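Lista de comprobación previa: comparativa de pinzas, puesto Rustden. Turno de tarde, julio.

Pinza A: Lahtinen, dos dedos. Pinza B: Asex, dos dedos, almohadilla nueva.

**Seguridad**

- [x] Seta de emergencia probada desde los dos lados de la mesa. *Corta. El rearme sigue siendo incómodo.*
- [x] Velocidad limitada en modo manual.
- [ ] Cable de la cámara de muñeca sujeto en todo el recorrido. *Falta una brida en el codo. La pedí la otra vez y sigue faltando.*
- [x] Tornillería de los dedos apretada y marcada.

**Pinza y control**

- [x] Apertura y cierre completos sin carga.
- [ ] Fuerza de cierre verificada con célula. *El controlador Stilomcombe da 28 N y la célula, 19 N. Hasta que alguien me explique la diferencia, no firmo ninguna tabla de fuerzas.*
- [x] Almohadillas sin grietas. *El catálogo promete "agarre universal". Ya veremos con piezas curvas.*
- [ ] Calibración de la cámara repetida tras el cambio de pinza. *Me dicen que no hace falta. Que se repita.*

**Caja y piezas**

- [x] Piezas separadas por color en sus compartimentos.
- [x] Orientaciones mezcladas, alguna boca abajo. *Con todas bien puestas, cualquier pinza aprueba.*
- [ ] Reflejos en la mesa revisados con la cámara. *La superficie blanca brilla demasiado para mi gusto.*

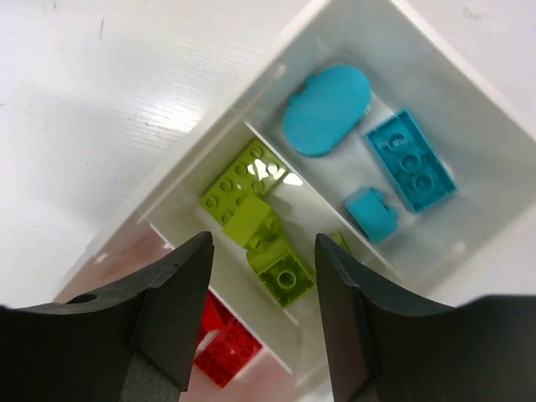 *Dedos abiertos sobre el compartimento verde lima; a un lado, las piezas azules.*

**Resultado:** no apto para empezar la comparativa. Quedan abiertos cable, fuerza, calibración y reflejos. Nueva revisión el sábado, con la célula ya contrastada.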